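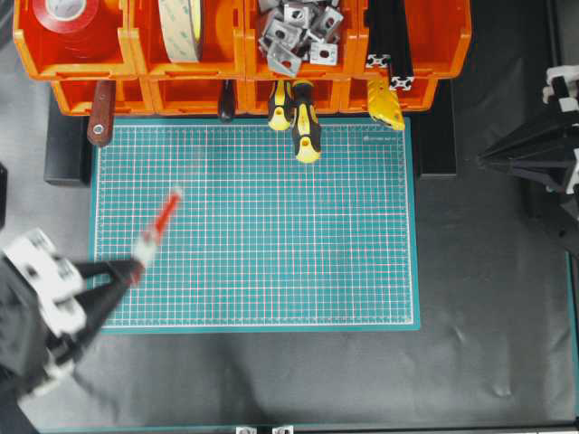
*Tape, brackets and rail stock in the upper bins, hand tools hanging from the lower ones. Bench 6, Trusau.*

Felista Makokha has been in charge of bench layout at the Trusau workshop since May. The shop builds small frames and fixtures from slotted aluminum extrusion, mostly for Bestholm, which uses them as display stands and light equipment mounts. Her notes on bench 6 are dated 7/3/20 and run to 2 pages. We talked about what is in them, starting with the bins.

## The bins

The rack is orange plastic, in two tiers, and stands along the back of the bench on black blocks. Makokha treats the tiers as separate systems. The upper one is for supplies that get used up. The lower one is where tools hang.

"The upper tier is stock," she said. "Anything in there will eventually be gone and somebody has to refill it. The lower tier is tools, and a tool should be there at the end of the day. If you mix the two, the check at closing takes much longer."

From left to right, the upper bins hold red tape, a wide cream-colored tape, corner brackets and black extrusion. Only the tape order has been argued over. Red tape is used at Trusau to mark parts that need rework, and for a while it sat next to the extrusion, where people were more likely to reach for it. Makokha moved it to the far left.

"I wanted the brackets and the rail next to each other. Those are picked together all day. Tape is picked a few times a shift. It can be a longer reach."

The wide tape is double-sided. It goes on the back of the bracket templates, and on the foot of a frame when the customer asks for a temporary mount. It is stored on its edge. Makokha said that lying flat would be acceptable too, but on edge the roll can be taken out with one hand.

## Corner brackets

The brackets are silver-colored metal and go into their bin in a heap. I asked whether they ought to be sorted or stacked.

"We tried stacking them at Sobczak, where I worked before. They had a slotted tray for them. It looked good and it was slow. Filling the tray took longer than picking out of a pile, and the tray had to be filled every day."

The delivery carton holds 1000. None of the benches has room for a carton, so each is filled from a tub in the stock room. Makokha does not specify a quantity. The rule is that the pile may come up to the front lip of the bin and no further, although in practice it slides forward as people dig into it.

She does check the pile for mixed parts. Two bracket types with similar outlines were once delivered in the same carton, and a Bestholm order had to be opened up and reassembled. Since then, a new carton is sampled before it goes into the tub. The sample is 27 pieces. She did not pick the number and has no strong view on it.

"It was in the procedure when I got here. I've left it alone."

## Rail ends facing out

The extrusion in the right-hand bin is stored with the end faces toward the operator. Makokha gave this more time than I had expected.

"The end tells you what you've got. From the side, two profiles can look the same, especially in black. Looking at the end you see the slot and the core, and you see the cut. If the saw left a burr, it's there in front of you before you pick the piece up."

Black stock has a further advantage here. The coating stops at the cut, so a sawn end is silver and stands out against the bin. Her notes call for short lengths only at the bench. Longer pieces stay in the wall rack and are brought over when a job needs them.

I asked about protecting the ends. She said the finish on a cut face is not inspected for this class of work, and that caps are fitted after assembly if the drawing shows them.

## Tools on the lower tier

The hanging tools include a wooden-handled one at the left, a slim black-handled screwdriver, a pair of yellow-and-black screwdrivers and, toward the right, a yellow utility knife.

"The pair should be next to each other," Makokha said. "They have the same handle. If they were at opposite ends, you'd take the wrong one and not notice until it was on the screw. Side by side you can see that one is longer."

The longer one reaches down over the mat. That was raised as a fault during a walk-through, on the grounds that anything on the mat could be pushed against it. She looked at raising the rack by fitting taller blocks and decided against it, since the upper bins would then be too high for some of the staff to see into. The finding was closed with no change.

The slim black screwdriver is a separate matter. It sits in the gap between bins and is partly hidden, and a dark handle does not show up well there. Her notes propose a yellow sleeve for it. The sleeve has been requested from Daleck, the tool supplier, and had not arrived when we spoke.

The knife hangs at a slight angle. Makokha would like it vertical. "It's on my list - fairly low on my list." Knives at Trusau are put back with the blade in, and that is checked at every closing. The angle is a matter of looks.

## The mat

The work surface proper is a teal cutting mat with a fine grid in white and red and a lighter border carrying ruler marks. It lies in the center of the bench on a darker surface.

Makokha was careful about what the grid is for. "It is for laying out. You put a corner on a line and you can see whether your rail is running square. It is not for measuring. Final dimensions are taken with a steel rule or a caliper, and that goes in the job record."

Mats are replaced when the lines can no longer be read in the middle, where most of the cutting is done. Turning the mat end for end has been suggested as a way to spread the wear. She has no objection to it but has not written it down.

Her one firm instruction concerns storage. Nothing is to live on the mat. A part or tool may be on it while it is being worked with, and afterward it goes back to the rack or on to the next bench. 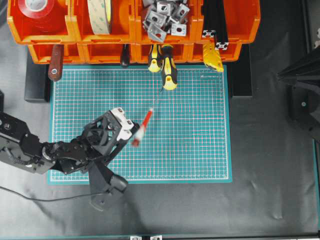
## Open items

Three points in the notes were still open at the time of the interview. The first is the sleeve from Daleck. The second is labeling. The bins have worked so far on the basis that people can see what is in them, and Makokha expects that to fail as soon as a second bracket size is added at this bench.

"Then I'd want a label with the part number, and I'd want the two sizes apart from each other. Probably the wide tape goes between them. I haven't drawn it yet."

The third is the wooden-handled tool at the left end. It has a metal ring at the tip of the handle and hangs well, but it is used less than anything else on the lower tier. She is considering moving it to the shared cabinet and leaving that position free.

Benches 1 to 5 are to be brought to the same layout once these are settled. Makokha has not set a date for that. Bench 4 will need a different rack, as the present one has a single tier.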